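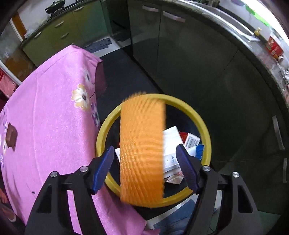 Kitchen bin, yellow rim and all

Wustano Residents Board > Town Services > Fatero recycling points, worth it?

hillside_dweller
Posted 6 Nov 2020

We got the Fatero flyer in the mail again. For anyone who threw theirs out: you sign up, put your recyclables in their bags, the driver scans the bag at the curb, you get points. At 3000 points you get a gift card. The flyer has a big number for how much trash our town has "diverted" since July and no mention of where that number comes from.

I'm not against recycling. I'd just like to know what happens to the bag after the truck leaves. I asked by email and got a link to the same flyer. Has anybody had a real answer?

potluck77
Member

I've been in it from the start and I like it. My trash is down to one bag a week and the kids enjoy watching the points go up. Not everything is a scam.

hillside_dweller

I didn't say scam. How many points do you have?

potluck77
Member

More than 30. It's slow, I'll give you that.

gravelroad
Senior member

Lol. At that rate your kids will be cashing in that gift card for their own kids.

What bugs me is the points are by bag. The scanner reads the tag and that's all it does. You could stuff the thing with wet newspaper and a boot and it would count the same as a bag of clean cans. So when they say "diverted" they mean "picked up in our color of bag." Big difference, and you can't tell from the flyer how much of it ended up in the landfill anyway.

m_teague_fan
Member

They do reject bags. I got a sticker on mine.

gravelroad
Senior member

Did the sticker say why?

m_teague_fan
Member

It said "contamination." No details. I took everything out and looked at it and still don't know.

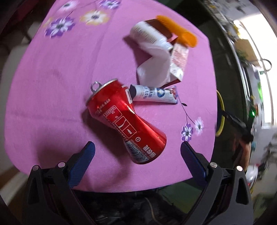
hillside_dweller

The rules sheet is where I really lost patience. Page one says all metal and plastic packaging is welcome. Page two says containers must "keep their original shape," and then under the tips it tells you to flatten things to save room. So which is it? Take a soda can that's been squeezed in at the middle like the red one there, with the tab still on. Is that in its original shape? Is it flattened? And toothpaste tubes aren't on either list. I called the number and the person told me to use my judgment, so my judgment can get me a contamination sticker.

oldmillcat
Senior member

I always heard you shouldn't crush cans if your stuff gets sorted by machine, and that it doesn't matter if it's sorted by hand. No idea which one Fatero does. Tubes I put in the trash. Life is short.

potluck77
Member

Mine go in the bag and I've never had a sticker.

gravelroad
Senior member

Which proves nobody opened it.

potluck77
Member

Or that tubes are fine?? You people would complain about free money.

kettle_on
New member

It isn't free though. Read the town budget, the pickup contract is in there under sanitation. We pay for it, then they hand a little back as gift cards and everybody says how generous.

Also has anyone noticed you can only spend the card at Abdel Rahman on the bypass? Nice enough store but I'm not driving out there for that.

oldmillcat
Senior member

The bags aren't free either after the first roll. I got a Sokden divided bin so I could skip the bags and they wouldn't take it, has to be a tagged bag. It holds my potatoes now.

If you want something that works, drive your cans to the scrap yard. They weigh them in front of you and you leave with cash.

m_teague_fan
Member

Scrap yard is a 30 minute drive for me. By the time I've paid for gas I'm behind. I still think a so-so program at the curb beats none.

hillside_dweller

Maybe. I'd agree if I could see one piece of paper from wherever the truck unloads, with a weight on it. I've written to the town this time instead of Fatero. They say 7 business days for a reply. I'll post whatever comes back.

gravelroad
Senior member

It'll be the flyer.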